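Section 4. Setting Up the Room

Read this section before you carry anything in. The Kudo table top is heavier than it looks in the catalog, and the catalog photographer had help.

4.1 Where the table goes

1. Measure the room at floor level. Walls lean. Ledges stick out farther at one end than the other, and a tape held at eye level will tell you a comforting story.
2. Mark the middle of the table on the floor with a cross of painter's tape.
3. Allow 1,000 mm from the rim of the table to the nearest wall or desk. This lets one person sit and another squeeze by without a formal apology.
4. Set the pedestal on the cross, open end up, and finger-tighten the four bolts. Do not reach for the wrench yet. We know you want to.
5. With two people, lower the top onto the pedestal. The locating pin drops into its socket with a dull click. If you hear a crack, go to Section 9 and have your receipt ready.
6. Now the wrench.

CAUTION: Never roll the top on its edge. It is round enough to get away from you and has no opinion about your shins.

4.2 Desks along the wall

The Stomlow desk is meant to stand with its long side against a wall, close to an outlet. In a long, narrow room, keep all desks on the same side and leave the other side for walking.

1. Find the outlets first. A desk placed in front of one will make it vanish until the day you need it.
2. Push the desk to within a hand's width of the wall. Plugs need somewhere to be.
3. If there is a ledge above the desk, sit down, then stand up slowly. Repeat with the tallest person available.
4. Roll the chair in last and check that the back clears the table behind it at full recline.

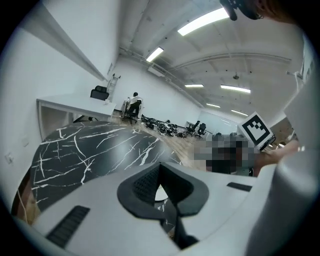 White rooms are forgiving about furniture and merciless about scuffs. Lift the legs when you move a desk, even a short way, and wipe the wall with a damp cloth before the mark has time to settle in and pay rent.

NOTE: A black marble-pattern top shows fingerprints, crumbs and the rings of every mug it has ever met. Use a soft cloth and plain water. Wunodham sells a polish for this purpose, part no. 1654, and plain water does nearly as well.

4.3 Stepladders

A stepladder brought in to change a light tends to become furniture. Before you call the room finished:

1. Fold the ladder fully and engage the catch.
2. Return it to the closet, or hang it on a Skadska wall hook (part no. 362, sold separately, like most things).
3. Do not leave it leaning where a chair could back into it.

4.4 Final check

Sit in each chair. Put both elbows on the table and lean. A small creak is normal during the first month. If the top rocks, loosen the bolts a quarter turn, press down on the high side, and tighten again in a cross pattern.

Leveling feet are covered in Section 5.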